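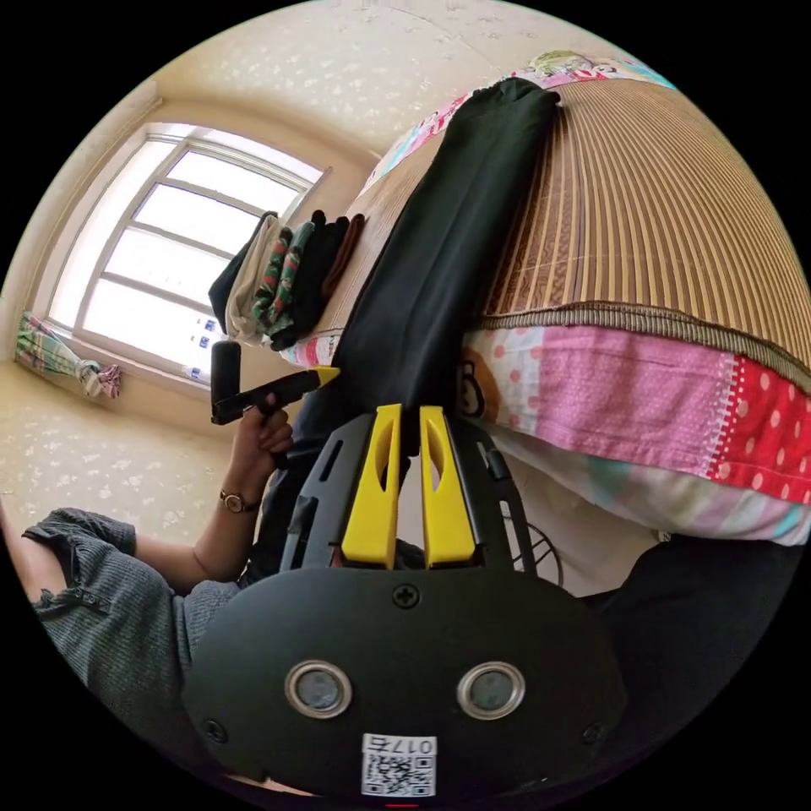
Folding the washing finally counts as work - at least it does for me this month. I've joined the home recording crew at Gondetti, the small outfit in Tistilport that's trying to teach a machine to tidy a bedroom, and I've been doing shirts and trousers on the bed ever since!

The way it goes is you pick up the gripper, fold a garment, add it to the pile, mess it up and start over. Each go gets saved as one example for the learning system, which they call Fernatik. We had 652 examples at the start of October and we're sitting on 2821 now, from 12 homes around town. Long sleeves are still my nemesis (the grippers have two fingers each, and I do miss my thumbs).

Gondetti tells me they want plenty of variety, so different beds, different light, dark clothes as well as bright colours. Slow and clumsy folds go in too, as long as the thing ends up folded.

Next up is towels, over at the Cunha flats, and they're after more households for that round. Sessions start at 9 in the morning and you can do it in your slippers.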